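Grelthorpe Operations
5/11/24

1/ We are posting this thread to share where the automation program at our Marnuvov site stands, and what it has changed for the people who work there. Several partners have asked. Questions may be left under any post.

2/ Some background. The kitting hall at Marnuvov prepares sets of small parts for customers in education and therapy supply. Until last June, all sorting and pairing was done by hand, across 2 shifts, by a team of 51.

3/ The team is still 51. Management gave a written commitment on this point before any equipment was ordered, and the commitment remains in force. It was negotiated with the staff council, represented by Severino Calvo.

4/ What has changed is the content of the work. Each robot cell now handles part of the pairing of pieces by color. Staff set up the cells, check the results and take over whenever a cell stops.

5/ Two new roles exist as a result: cell operator and cell trainer. Both are paid one grade above the former sorting role. Applications were open to current staff first, and all positions were filled from within the hall.

6/ Nuria Moya, who leads training, asked that trainers work with real parts from the beginning. A typical exercise uses small shape blocks in several colors. The trainer lays out the pieces, runs the cell and notes where it hesitates or picks badly.
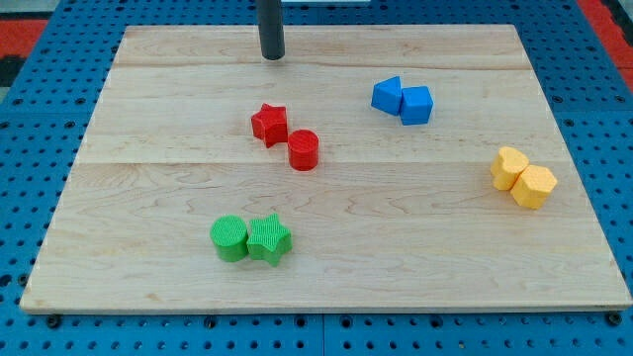 7/ Former sorters have been very good at this. They know which shapes are easily confused and which ones roll. Much of the current handling guide was written by them, and the engineers at Drunon, our integration partner, now use it for their own setup work.

8/ Not everything has gone well. The first schedule left operators standing at one cell for a full shift, and many found this more tiring than hand sorting. Rotation between cells and the packing line was introduced after the staff council raised the matter.

9/ Noise was another complaint. Crescencio Rivas and the maintenance group moved the compressor out of the hall over a weekend. Staff on the early shift report that they can hold a normal conversation again.

10/ Training hours to date: 313. All were completed during paid time. We are aware that some colleagues on the late shift have had fewer chances to attend, and extra sessions are being scheduled for them.

11/ On data: the cells record piece handling and stops. They do not record the performance of individual employees, and these records may not be used in reviews. The full text of the agreement is posted at the hall entrance and in the staff portal.

12/ Hand sorting will continue for mixed orders and for short runs. Colleagues who prefer that work may stay in it. No one has been moved to a cell without agreeing to the change.

13/ The next site under study is Lozano. No decision has been taken. Piret Ķēniņš will meet with both shifts there before a proposal is written, and the notes from those meetings will be shared with all staff.

14/ Visit requests from partner organizations should go to Telmo Aguirre at the Marnuvov office. Groups are kept small so that the hall can keep working during the visit.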